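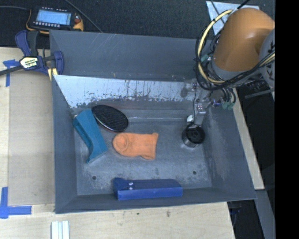

Sorting by bin is a waste of an afternoon, wrote a reader from Daltamen after the last gallery went up, and anyone who owns more than one gray tub already knows it. The reader's view was that things go into a bin because a person has given up deciding about them, and that a bigger bin only puts the decision off. I have some sympathy. I also have a lot of bins.

An orange sock in the middle and a long blue thing toward the front. The sock I would rule on in five seconds. The blue thing would sit on a shelf for a year.

Home | Galleries | Storage | Letters | About

THE ODDS AND ENDS BIN: A GALLERY
By the Rikemville Household Pages
Posted in July

The claim I set out to test comes from the Hamann method, which has been going around Rikemville since spring. It says that every household should keep a single deep bin for whatever has no home, empty it once a month, and throw out anything that lands there twice. The handout promises a clear house in 80 days. It doesn't say how clear, or who checked.

My doubts start with the bin itself. A deep one with high walls swallows small things, and you end up bent over the rim feeling for a battery. The Cimirska store on the main road sells a lidded version for $200, and I can't see what the lid does except let you stop looking. A scuffed gray one with a couple of holes in the floor does the job, provided you don't keep screws in it.

Then there is the rule about landing there twice. A single sock will land there every month until its partner turns up, and I have had partners turn up after two winters – behind a radiator, inside a duvet cover. Hard plastic pieces are worse. Teal, angular, a groove down one side, a point at the end: it could belong to something you need, and you will find out what on the morning after trash pickup.

I followed the method for three months anyway. I listed everything that passed through, 416 items by the end, and most of it went straight back to the drawer it had come from. The handout would call that progress. I would call it carrying things up and down the stairs.

The monthly emptying I have kept, grudgingly. Tip it out on a table, not the floor, and do it before supper when you still want the table back.

We use cookies to remember your settings. Accept | Manage choices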